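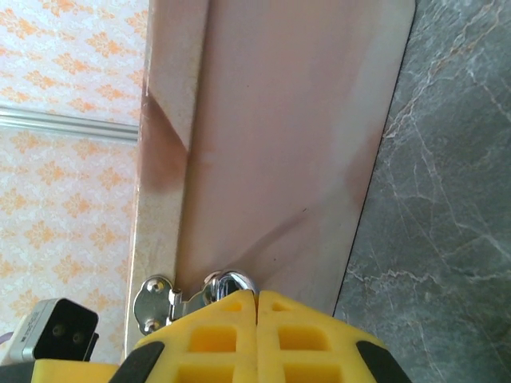
One member objected that the draft catalogue still described the letters of the Valevitz families as "emigration papers", although most of the writers had no visa when they wrote and many never received one. The heading had been carried over from the old card index and ought to go before anything was published.

Gusberg Papers Working Group
Minutes of the Sunday meeting, opened 10.30

1. Minutes of the last meeting

Approved with one correction. Under item 4, "transit camp" should read "collection point". The error was in the typed copy only. The signed copy has been amended by hand and initialled.

2. Heading for series C (the objection recorded at the opening)

2.1 The chair took the objection first, as it affects items 3 and 5.

2.2 Series C holds the letters sent from Valevitz to relatives abroad between 1934 and 1941. The card index calls them emigration papers throughout. It was noted that the index was made in the 1950s by a clerk working from the envelopes, and that the letters themselves had probably not been opened for the purpose.

2.3 Two options were put. Option A: replace the heading with "Family letters, Valevitz". Option B: keep the old heading in brackets after the new one, so that readers with older references can still find the series.

2.4 Option B was preferred. Published footnotes cite the old heading and will go on doing so. It was agreed that the bracketed form should appear at series level only and not against each letter.

2.5 A member asked that the scope note state plainly which families left, which did not, and for which the outcome is unknown. Agreed in principle. The wording "outcome unknown" is to be used in place of "presumed dead" unless a court declaration is on file. Where there is a declaration, its date is to be given as the date of the declaration and must not be entered as a date of death.

ACTION: Cataloguing to redraft the series C scope note and send it round before the next meeting.

3. Progress on item-level description

3.1 The collection is estimated in the deposit agreement at 2,000 items. Of these, 600 have been described to item level in Tamix. The rest have box-level entries only.

3.2 The slowest part remains the letters in the old German hand. Postcards are quicker, apart from those where the censor's stamp covers the text.

3.3 Place names continue to cause trouble. The town appears under its German form in the letters, under Valevitz in the council records, and under two further spellings in the registration forms. Tamix allows one preferred form and any number of variants. It was agreed to use Valevitz as the preferred form and to enter the spelling found on the item in the transcription field, without correction.

3.4 The same rule is to apply to personal names. A forced additional name ("Israel" or "Sara") is to be transcribed where it is written on the document but left out of the name heading. A short note on this practice will be added to the reader's guide.

3.5 Dates. Several letters are dated by the Jewish calendar only. The date is to be entered as written, with the converted date in square brackets. Where the letter was plainly written after nightfall the conversion may be a day out, and the bracketed date should carry a question mark.

4. Storage and transfer to Söderlund

4.1 The Söderlund store has confirmed shelf space on the lower level. Humidity readings for the past quarter were tabled. They were within the agreed range apart from one short rise in August, put down to a door left open during a delivery.

4.2 The transfer will cover 40 boxes in the first load. Series A and B go first, being fully listed. Series C stays on the present site until the new headings have been applied and the labels reprinted.

4.3 It was asked whether the ledgers of the Gusberg cloth business should travel flat or upright. Flat, with board between each volume. The sewing of the largest ledger has failed at the front joint and the volume is to be tied with tape. No adhesive is to be used.

4.4 The seizure inventory of the business, drawn up when it was taken over in 1938, is at present filed loose inside the last ledger. There was some discussion of whether to move it. The inventory was made by the new owner's agent and did not form part of the ledger, but it was found there, and the place where it was found may matter to researchers. Decision: remove to its own folder, leave a slip in the ledger at the page, and record both locations in Tamix.

ACTION: Conservation to supply board and tape. Cataloguing to prepare the slip.

5. Access and copies

5.1 Series A and B are open. Series C is open subject to the terms of deposit, which require that letters naming living people be withheld for 100 years from the date of the letter or until the death of the person is shown, whichever is earlier.

5.2 It was pointed out that the rule was written with medical and welfare files in mind and falls awkwardly on family letters, where a child is often named in passing. Some of those children are the very people now asking for copies. The depositor has been approached and is willing to vary the terms for direct descendants and for people named in the letters. A form of words is awaited.

5.3 Until it arrives, requests from descendants are to be acknowledged within a week and held. Staff should not send unofficial copies.

5.4 Scans are to be supplied at the standard resolution with no watermark. The reference must be included in the file name as well as in the covering letter, as the two are often parted.

6. School register

6.1 The register of the Jewish school at Valevitz was discussed briefly. It is held by the town and is not part of the deposit. The town has agreed to a copy being made for reference, on condition that the copy is not put online.

6.2 The column headed "left" gives a date and, in some cases, a destination. In the last two years the destination is usually blank. Members were reminded that a blank is to be transcribed as a blank. Matching of pupils against the series C letters may go ahead as a separate list, kept outside the catalogue until checked by a second reader.

7. Tamix update

7.1 The new release changes the way linked records are shown. Related items now display in order of entry and not by date, so that replies may appear above the letters they answer. The supplier has been asked for a setting to reverse this. No reply yet.

7.2 Export should be tested on series A only. A full back-up is to be taken beforehand and kept off the main drive.

8. Any other business

8.1 The lamp over the second reading desk needs replacing. A cold-light fitting is to be ordered.

8.2 Pencils only at all desks, visitors included. The sign has been reprinted in larger type.

9. Next meeting

To be held in December, same place, 10.30. Papers to be in by the Sunday before.

Meeting closed 12.50.

Contact the working group | © Gusberg Papers Working Group | Accessibility | Back to top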